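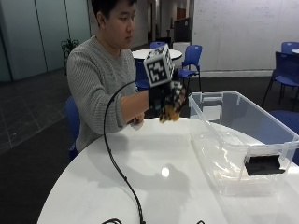 At the glove table. The cube on the back of the hand and the little patches on the glove all carry black-and-white patterns.

How Do You Teach a Robot to Pick Something Up?
A visit to the Trotivine open day, for readers 7 and up

Think about the last thing you picked up. Maybe it was a spoon, or a sock, or the cat (if the cat was in the mood). Did you have to think about it very hard? Did you say to yourself, "Now I will open my thumb, now I will move my arm forward a little, now I will squeeze, but gently"? I'm guessing you didn't. Your hand just went and did it, and you were probably thinking about lunch the whole time.

A robot can't do that. A robot that has never been taught will sit there next to a sponge forever, perfectly happy, without the faintest idea that it might be nice to pick it up. Somebody has to teach it, and the teaching is a job, and there are people who do that job all day long. Every November the people at Trotivine, over in Curcombe, open their doors so that anyone who is curious can come in and watch. I went, and I stayed much longer than I meant to, and I ate two of the cookies by the door. Let me tell you what I found out.

Showing is easier than telling

You might think you teach a robot by typing in instructions. People do it that way sometimes, and for some jobs it works very well. If a robot in a factory has to put the same lid on the same jar in the same spot, you can write down exactly where its arm should go, and it will go there over and over and never get bored.

But what about a messy job? Let's say you want a robot to take a sponge out of a bin. Today the sponge is lying flat in the middle. Tomorrow it's leaning up in a corner, and the day after that there's a toy truck on top of it. You would have to write a new set of instructions every single time, and you'd be writing until you were very old!

So there is another way, and it's a lot like the way you learned to tie your shoes. Somebody shows you. You watch, and you watch again, and after a while you get the hang of it. A robot can learn from watching too, only it needs to be shown many, many more times than you do, and it needs to be shown in a way that a computer can understand.

What is the glove for?

When a person looks at a hand, they see a hand. A computer looking at a video of a hand has a much harder time. Which finger is that? Is the palm facing up or down? How far away is it? Fingers are tricky because they bend, and they hide behind each other, and they're all more or less the same color.

A sensor glove helps with this. "Sensor" is just a word for a part that notices something and reports it, the way a thermometer notices how warm you are. The glove at Trotivine is black, and a cable runs from it across the table.

Then there are those patterns. They look a bit like tiny crossword puzzles, don't they? They are called markers, and they are made to be very easy for a computer to spot. Bold black shapes on white don't look like much else in a room, so a camera can pick them out quickly. And because the computer already knows what the whole pattern should look like when you stare at it straight on, it can do something clever. If the square looks squashed on one side, the computer can work out that it must be tilted. If the square looks small, it must be far away.

You can try this at home. Draw a square on a piece of paper and hold it up in front of a friend. Now tip the paper backward, slowly. Ask your friend what happened to the square. It got shorter, and the top edge looks narrower than the bottom! Your friend could tell you which way you tipped the paper just from the shape, and that's the same trick the computer uses.

A cube is a good shape for markers, too. With a flat card, you could turn your hand sideways and the pattern would slip out of sight. A cube has faces pointing in different directions, so when one turns away, another one may be turning into view.

A bin is harder than it looks

One thing on the table that children kept walking right past was the big clear plastic bin. It's only a storage bin, the kind you might keep your building blocks in. But stop and think about it the way a robot would. You can see right through the sides! A thing lying inside the bin looks as if it's just sitting there ready to be grabbed, and a robot that doesn't know about see-through walls might drive its hand straight into the plastic. (Birds have the same trouble with windows, poor things.) Shiny plastic throws back bits of light as well, and a bright white tabletop can do the same, so the computer has to learn which shapes are real things and which are only reflections.

You learned about see-through walls when you were a baby, probably by bumping your nose on one.

Looking from where the hand is

Now, a camera beside a table sees what you would see if you were standing there. That's useful, but it isn't the only place to put one. You can also put a camera on a gripper. A gripper is a robot's version of a hand, and often it's much simpler than ours, a bit like a pair of kitchen tongs. There are grippers that a person can hold and carry around, with a camera fixed to them, so that you can do a job with the gripper yourself and record what it looks like from there.

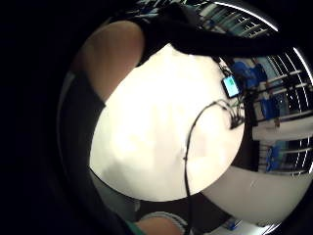 The view from a camera on a hand-held gripper. Look for the black cable, the small glowing screen, and the shelves on the right that bend like bananas.

It's a funny way to see a room, and it took me a minute to find my way around in it. Start with the big bright round shape in the middle and follow the cable up from the bottom. It leads you to a little dark device with a pale blue screen. Once you've found that, look to the left and you'll come to somebody's bare forearm.

Why do the shelves look so bendy? A lens that takes in a very wide view has to squeeze a great deal of room into one small picture, and straight lines near the edges often come out curved. You've seen the same thing if you've ever looked at your face in the back of a spoon. A computer doesn't mind. It can be told how the lens bends things, and then it can do the math to allow for it.

Meeting Joltodus

At 2 o'clock everybody squeezed into the Nogueira Room next door to watch Joltodus, which is a robot arm and the one that gets all the lessons. Joltodus had been given 3014 recordings of people picking things up, and the job that afternoon was to lift a sponge and put it down on a tray. There were 65 of us watching, and I don't believe I have ever heard so many people be so quiet about a sponge.

The first time, Joltodus reached out, closed its gripper beside the sponge, and very carefully carried nothing at all over to the tray. Oh, how we laughed! The second time it nudged the sponge with one side of its gripper, stopped, backed up a little, and got it. You'd have thought somebody had scored a goal.

A girl near the front asked whether the robot felt bad about missing. The answer was no, it doesn't feel anything, but the people who teach it are glad to know about the misses. A miss tells them what kind of lesson to give next. Maybe there weren't enough recordings with the sponge turned sideways, so the next morning somebody puts on the glove and turns the sponge sideways.

Words to know

Sensor: a part that notices something, such as light, heat or movement, and reports it.
Marker: a bold pattern that is easy for a camera to find.
Gripper: the part of a robot that takes hold of things.
Lens: the curved, clear piece in a camera that gathers the light.
Recording: one saved lesson, from the start of a job to the end of it.

Something to try

Ask a grown-up for a pair of kitchen tongs and a sponge. Put the sponge in a box and take it out again using only the tongs. Then close one eye and do it again. Then let a friend move the sponge while you look away, and have another go. Which way was the hardest? Write down what you had to change each time, and you'll have the start of your very own robot lesson.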